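Workshop notebook, January. Room 2, soft-furnishings corner and cable side. Entry by P. Nishad.

Started 09:40. Purpose of the day: settle the place and handling of the laundry basket, and get the floor on the whiteboard side into a state where it can be swept. Both items carried over from the last entry.

Basket first. The present one is the oval with the perforated walls and tan rim, bought to replace the square Fivo crate, which had split at two corners. Price 200 less than the Ledano equivalent. Lid not supplied. Walls flex slightly when lifted full by one end, no permanent set so far. The rim is the better part of it: no sharp moulding line where the hand goes.

Contents today: red cloth. Put in unfolded. Folding adds a step and the cloth comes out of the wash pile creased whatever is done with it. Where the basket stands by the grey upholstery there is enough floor to reach in from above, and the handle cut-out at the end stays free.

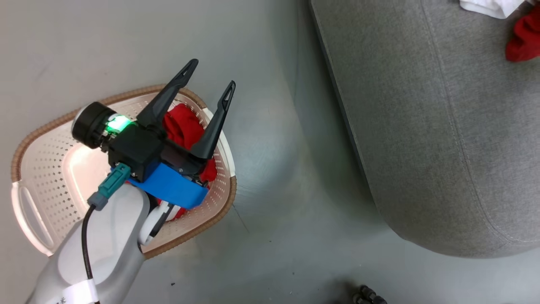 Shalini Tomar would still fold everything first, on the grounds that a crumpled cloth hides whatever is under it and small items such as socks go missing at the bottom. Noted. Small items to go in a separate mesh bag from now on, zip closed. The larger cloths stay as they are until somebody produces a reason involving the large cloths.

Wash notes, for completeness. Red items separately, 30 degrees, short cycle. The Grewal powder left white streaks on the dark towels last month; changed to liquid, streaks not seen again in two loads. Two loads is not much of a test. Line drying in the corridor remains forbidden after the complaint from upstairs, so the folding rack goes in the small room with the window open.

11:15. Basket positions. Three considered:

1. By the upholstery. Good reach, but in the way of anyone sitting down.
2. Next to the door. Rejected. Door opens inwards and would hit the rim.
3. Whiteboard side. Plenty of width, but the floor there has leads on it.

Position 3 would be preferred if the leads were dealt with. At present there are power strips on the floor with black and white cables running in all directions, and another tangle of white cable under the bottom rail of the board. The board stands on feet, one with a caster, and gets pushed about during meetings, and a caster on a lead is a matter of time. Same applies to a basket dragged by one handle.

Measures agreed with Mohit Kushwaha:

- Power strips to come off the floor and be fixed to the underside of the desk. Screws, no adhesive pads. The pads let go last summer.
- White cables under the board to be traced at both ends before anything is unplugged. Label both ends.
- Anything with no second end goes in the Fukley box.
- Blue cable on the dark grey cabinet stays where it is.
- Castered feet to be locked when the board is not being moved, if the locks still hold. To be checked.

Budget line for trunking, strip brackets and ties is 3,900. Estimate from the catalogue came to 3,000 including the longer trunking, so there is room for a second basket if position 1 and position 3 are both kept in use. No order placed yet.

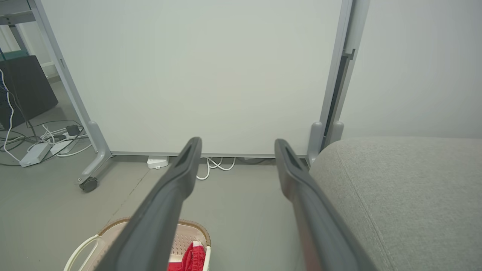
Can the cables simply be pushed against the wall and taped down for now? Taping them flat is acceptable for a day or two, but the power strips must stay uncovered and nothing should be stacked on them.

14:30. Rosalba Barbieri measured the run for the trunking along the wall. Straight length is fine, the corner needs an internal elbow, which the catalogue lists on page 81 under a different heading from the trunking itself. Elbow to be added to the order. Colour white.

Open points:

Mesh bag, one, medium. Not bought.
Labels for cable ends. The printer tape is finished; use masking tape and pen until the new roll arrives.
Castor locks, see above.
Second basket: same model or the Ledano with the lid. Vikas Tyagi to say which, he does most of the carrying.

Swept the part of the floor that can be reached. Stopped 16:05.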